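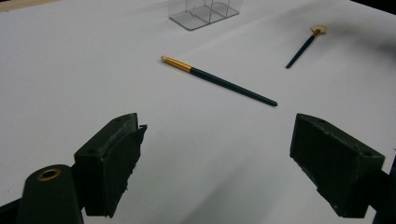 Two brushes and a clear organiser on the white work table, with the hand-held gripper open in front of them.

The Landitz programme teaches robots household sorting by having people do the work first, using a gripper held in the hand. Jhosep Ccori, who leads the demonstrations, spoke to us in August about the tidying task.

"A person does the job at an ordinary pace and we record it," he said. "The robot learns from that record. We used to drive the arm from a desk, and an operator needed nearly 200 attempts before the movements looked natural."

The present set holds 319 demonstrations, of which 77 were made by remote control under the earlier Lavby trial. Mr Ccori regards the two methods as complementary. Remote control, he explained, keeps every movement within the reach of the arm, while the hand-held tool allows a demonstrator to correct a poor grasp at once.

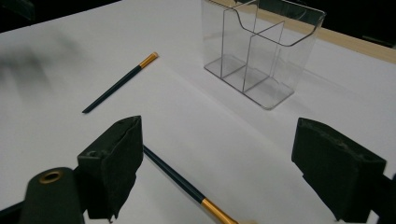

Photograph: Landitz programme

Slender objects remain the chief difficulty. "The handle is narrow and it tapers, so where you close the fingers matters a great deal," Mr Ccori said. "A clear box is hard as well. The walls are only faint lines against a white table."

Demonstrators are asked to vary the starting positions and to approach slowly. The next round will be held at the Garodside site, where new staff will receive 2 hours of instruction before recording begins.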